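Packaging levy readiness project: progress report to the Clonirton Enterprise Fund
Prepared by Ánh Lục, project lead, Skumitz
1/2/23

Dear Kim,

Thank you for your patience while I pulled this together, and for the very kind note you sent after our last call. I promised you a proper account of where the grant has gone and how far we have got, so I hope you will forgive me if I go the long way round in places.

You will remember that the project was set up to help small manufacturers and importers in and near Clonirton get ready for the changes to packaging tax. Most of them have no finance department to speak of. The person who does the VAT return is very often the person who opens the post and answers the phone, and when we first wrote to them last year a good many had no idea whether the rules touched them at all.

We have now spoken to 102 firms, which is rather better than I dared hope in November, when replies were coming in at a trickle. What made the difference was going through the trade newsletters and offering a short call in place of a long form. People who would never fill in a questionnaire are quite happy to chat over a cup of tea, and they tell you far more that way!

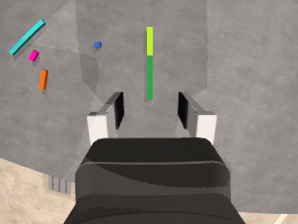
The record-keeping template is finished and in use. It asks for the weight of each kind of packaging, where it came from and what evidence the supplier has given of recycled content. That last column is still the sore point. Overseas suppliers in particular tend to send a friendly letter and very little else, and our firms are (quite rightly) nervous about relying on it. We have drafted a standard request in plain English, and two firms are trying it out with their own suppliers before we send it to everybody.

Pullero, our online calculator, is running behind. The sums themselves are fine, but the first version asked for everything on one page and our testers kept giving up halfway. We have split it into shorter steps and I would like to give it a few more weeks of testing before it goes out under the fund's name as well as ours.

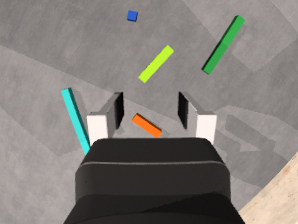

Five small coloured blocks on a grey, stone-like surface, seen from above.

On money, we are a little under budget for staff time and a little over for printing, and I should be grateful if you would let us move the difference across. The figures are in the separate spreadsheet, with the receipts.

Still to do before the next report: the calculator, a second round of calls to firms that import filled goods, and a short guide to what happens if a return goes in late. I would also love to bring you over to Skumitz to meet one or two of the businesses, if you can spare a morning.

With warm thanks from all of us,
Ánh Lục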